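3. Objects and work surface

The study concerns how headwear behaves when it is put down, turned over and put up on an open form. Headwear was chosen as it brings together two kinds of object that are stored side by side in the same cupboards and yet have little in common when handled. A hard hat keeps its shape whatever is done to it, and the difficulty lies in how it rests. A fabric hat rests almost anywhere, and the difficulty lies in the shape it has when it gets there.

The stock was drawn from the Puvton store, which lends clothing and safety wear to site visitors. It comprised 20 items, divided into three classes: rigid shells, soft hats with a continuous brim, and peaked caps. Caps were treated as a mixed class, the peak being stiff and the crown soft. The stock was closed on 23/06/2025 and no item was added after that. Items were used as they came from the store. They were not pressed, stuffed or brushed between placements, on the grounds that a hat taken from a shared cupboard is seldom in good order.

3.1 Table and covering

All placements were made on a light wooden table with rounded corners. A sheet of white foam board covers most of the top and leaves a margin of bare wood. The board has two uses. It gives a pale ground against which the outline of a coloured hat is easily read, and it softens the contact of a hard shell with the table. It also marks easily. Grey scuffs and small specks had built up on it by the time of the main series, and these were left in place. In the Mondel layout, on which ours is based, the covering is renewed after each series; we kept a single board throughout, judging that a change of surface part-way would be harder to correct for than slow wear.

The margin of wood served as the boundary of the working area. An item with any part of its outer edge over the wood was recorded as off the board, even where most of its weight lay on the foam. This rule is stricter than it sounds for wide-brimmed hats, whose edge may reach the margin while the crown is well inside.
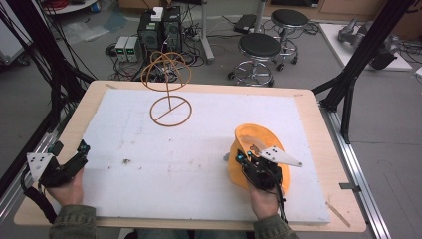 Rigid shells were started from one of two poses, upright on the rim or tipped on the side. The second is the more demanding. A shell on its side touches the board over a small area of its curved surface and is free to roll until the rim or the peak stops it. To bring it upright, the hold has to be taken at the rim, and the shell then turned through a wide arc without sliding. Foam board is of some help in this respect, its surface being less slippery than bare wood, but a worn patch may behave differently from a fresh one. We did not measure this.

The form is an open sphere of intersecting loops, orange-tan in colour, carried on a thin upright stem above a round base. It was preferred to a solid head block for three reasons. It is light, so that a careless placement moves it and the movement can be recorded. It is open, so that the inside of a hat remains partly in sight once the hat is on. Finally, a soft crown that is badly seated sags between the loops, where a solid block would hold it up and hide the fault. The drawback is the narrow stem. A hard shell placed off centre can carry the whole form over, and a fall of this kind was scored against the placement whether or not the shell itself stayed on the loops.

3.2 Handling of soft hats

Soft hats call for a different account. A bucket hat has no fixed resting pose, and its outline depends on where it is held and on which creases it already has. Held at two opposite points near the middle, it folds between them, and the brim may turn up on one side and hang on the other (Figure 2). The opening is then partly closed and must be spread again before the hat can go over a form. 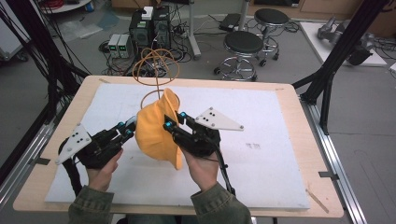

Figure 2. Orange-yellow bucket hat held from both sides above the centre of the table, with the brim flared upward at the top and hanging at the bottom.

The state of a soft hat was graded on the Nambiar fold scale, which rests on the brim alone. A brim lying in one plane is graded open, a brim crossing itself is graded closed, and everything between is graded part-folded. The scale is coarse. It was retained because the grades can be given by eye and because creases in the crown, though more obvious, had little bearing on whether a hat could be seated. The hat was graded once before it was lifted and once after release. No grade was given while it was in the air, where the shape changes with every small turn of the hands.

Colour proved to matter more than expected. An orange or yellow hat stands out well against the white board but less well against the form, which is close to it in tone. Where the two overlapped, the edge of the brim was judged from its shadow and from the line of stitching, if one could be made out — a practice we would avoid in a new series by choosing a form of a plainly different colour.

3.3 Surroundings

The table stands in a shared workroom with a concrete floor. No attempt was made to screen it off. Shelving, boxes and a desk remain in the background, as they would in most rooms where such work is done. The only rule applied was that the board itself should carry no more than the item in use and, where the task required it, the form. 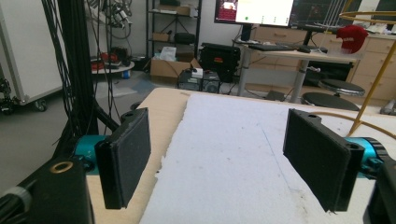
Wear to the board was greatest along its edges, where the foam is least supported and where rims tend to catch when a shell is drawn towards the margin. A rough edge complicates the boundary rule given in 3.1, as the line between foam and wood is no longer straight. In such places the boundary was taken as the nearest unbroken foam, and the same reading was kept for the rest of the series.

In total 806 placements were recorded by the end of September. Nearly 20 of them were set aside on account of doubt over the boundary, and these are left out of the results in Section 4. Placements in which the form fell were kept. The order of items followed the Stultano rota, under which no class is used twice in succession, so that a person working at the table has to change from hard to soft handling and back again. Peaked caps gained most from this arrangement, being otherwise easily treated as small hard hats and lifted by the peak, with the crown left to fold beneath them.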